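**Does the second rinse do anything? Detergent left in cotton after a home wash**

Project report, final version. Dewanti Menon and Kurniawati Wuisan.

Laundry advice is full of confident people. Run an extra rinse, use half the cap, add vinegar, never add vinegar. We picked this subject after reading a lot of it and finding almost no numbers, and where there were numbers they came from someone selling something. Our question was narrow: if you wash a cotton towel at home with a normal dose of liquid detergent, does a second rinse remove an amount of detergent that you could measure with cheap equipment?

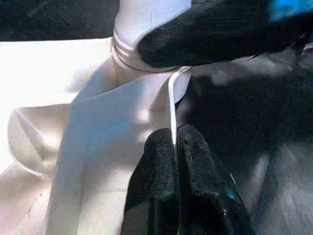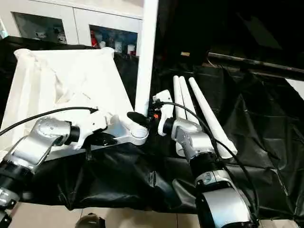
We went in expecting the answer to be no. Readers should keep that in mind, and we tried to keep it in mind too.

## What people claim

The claims we found fall into a few groups. Some say leftover detergent makes towels stiff. Some say it irritates skin. Some say it feeds the smell you get in a towel that dried slowly. We did not test any of these. They all depend on there being detergent left behind in the first place, and that is the only part we looked at.

The most repeated version comes from the Lisska home care blog, which says that a single rinse "leaves your towels swimming in soap." There is no source given. We wrote to ask for one in November and got back a coupon.

The detergent we used, Ornent liquid, says on the bottle that it rinses clean in one cycle. There is no source for that either. It would be strange to doubt the blog and believe the bottle, so we doubted both.

## Method

We bought plain white cotton towels from one store, all the same line (Trarnach, the basic one). Before anything else they were washed with no detergent to get rid of whatever finish they came with. We are not sure this worked completely. More on that below.

Each test wash went like this:

- one towel, alone in the machine, warm setting
- detergent measured with a syringe, because the cap lines are hard to read and Kurniawati got a different amount from Dewanti every time
- one rinse or two, decided by coin flip
- towel wrung by hand over a bucket, then soaked in 400 ml of distilled water
- soak water tested with a Boiko conductivity pen

Conductivity goes up when there are more dissolved salts in the water. Detergent contains salts, so more detergent should mean a higher reading. The trouble is that tap water contains salts too, and the rinse water in our machine is tap water. A towel that comes out holding a lot of tap water will give a high reading even if it never met any detergent. We did not think of this until our adviser asked, which was embarrassing, and we had to throw out the first batch and start again with no-detergent washes mixed in as a control.

We ran 4 washes of each kind. That is a small number. Each one took most of an evening, and we had one machine, shared with the rest of the building.

## Results

The two-rinse towels gave lower readings than the one-rinse towels on average. If we stopped the report there it would look like the blog was right.

The control towels spoil it. With no detergent at all, the readings varied from wash to wash by nearly as much as the gap between one rinse and two. One control towel read higher than the lowest one-rinse towel. We think this is mostly wringing. Neither of us wrings the same way twice, and a towel that keeps more water carries more tap water salts into the soak.

We tried to correct for this by weighing the towels after wringing. The correction made the gap smaller. It did not make it go away. Depending on how you treat the one odd control towel, you can say there is a small effect or you can say we found nothing. We would rather leave it open than pick the version that reads better.

We also did a shake test, where you put some soak water in a jar, shake it and look for foam. This is the test most websites recommend. Both of us judged each jar without knowing which towel it came from, and we disagreed on a lot of them. There was usually a bit of foam. There was also a bit of foam on some of the controls. We would not trust a shake test for anything.

## The survey

As a side piece we looked at a reader poll run by a consumer newsletter, which had 1,501 answers on rinsing habits. It gets quoted as showing that people who use the extra rinse have "softer, fresher" towels. What it shows is that people who use the extra rinse *say* so. They chose to press the button, it costs them water and time, and they would like it to have been worth it. Nobody felt a towel blind. The newsletter also doesn't say how many people were sent the poll, so we can't tell who decided not to answer.

A big sample doesn't repair a question like that. It is the same weak question asked many times.

## What we would change

1. Spin the towels in the machine at a fixed speed and skip the hand wringing. This is the biggest one.
2. Use a test that picks up surfactant directly. There are kits, but they were outside our budget.
3. Test more than one detergent and at least one overdosed wash. If an overdosed towel doesn't read clearly higher, then our method can't see detergent and the rest of the results mean very little.

Item 3 should have been our first experiment. We had planned it for the last week and ran out of distilled water – and then out of time.

## Where this leaves the claim

The effect of a second rinse, at a normal dose, in our machine, with our water, was too small for our setup to separate from sloppy wringing. Someone with soft water or an older machine might get a different answer. Dewanti has stopped using the extra rinse. Kurniawati still uses it and says the data doesn't tell her not to, and we couldn't find anything in our own results to argue with that.

Raw readings are in the appendix, including the first batch. Rows marked X are the ones taken before we added the controls and should not be averaged with the others.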